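Table Settings Evening in October

The Lembridge house group meets again in October, at 7 in the evening, in the back room at Atusus. The subject this time is the everyday table: placemats, plates and where the flatware goes when there isn't much room.

Woven placemat on a black tabletop, set at an angle
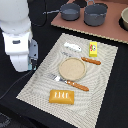
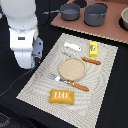

What to bring

Bring one placemat and one plate from home, plus whatever knives, forks and spoons you use most days. Wooden handles are welcome. Mismatched pieces are fine. We have space for 12 people at the long table, and each place will be roughly 50 centimeters wide, so please leave oversized chargers at home.

Light mats on dark tables

Several readers wrote in after the last issue to ask about black tabletops. A beige or off-white woven mat is the easiest choice, and a plate in a similar color keeps the setting quiet. Anything bright, such as a small yellow box of candy for a child's place, can go near the top corner where it won't be knocked by an elbow.

Fringed mats should be shaken out and laid flat to dry. Do not iron the edges.

Mats for sale

Diltov is sending a box of plain woven mats, priced at 5 dollars each. Cash only. Eder will have cork coasters on the same table.

To save a place, leave your name at the Atusus front desk. Doors open half an hour before the start.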